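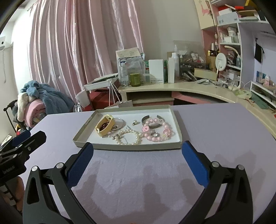 Pearls, pink beads and a wide yellow bangle share one shallow tray.

I own 3000 beads, give or take a vacuum cleaner accident, and until January I couldn't have found you a matching pair of earrings if the house was on fire. Everything lived in a cookie tin. You'd pull out a necklace and get four other necklaces, a safety pin and a hair tie.

So I asked Ritu Chaturvedi, who has been repairing costume jewelry in Lidska for longer than I've been losing it, how she keeps hers. "Flat," she said. "In a tray, where you can see it." I was hoping for something more glamorous!

But I've come around to the tray. Mine has pale rims and a white inside, and I love how a dark cuff shows up against it (in the tin it just looked like more tin). The pearl bracelet with the little cluster of charms went toward the front, which is where I put anything I want to wear more often. The pink beads went on the right, rose bead and all. They're too sweet for me nine days out of ten, and on the tenth I won't wear anything else.

Small rings are the real trouble. My friend Sneha Ahuja tucks hers inside a coiled bracelet so they can't wander, and I've stolen the idea shamelessly for a dark metal one with a round pale stone. Bangles I'm still arguing with. Stacked, they scratch. Standing up, they roll – and a wide one takes up as much room as three thin ones.

Ritu's other rule is to keep it to one layer. If a piece has to sit on top of another, you need a second tray or a generous niece. I found my second tray at a shop in Wirklow for 40 dollars, which my husband thinks is a lot for something with no lid. He keeps his watch in a shoe.

The cookie tin is still on the shelf, by the way. It has cookies in it now, and I check it far more often than I ever did before.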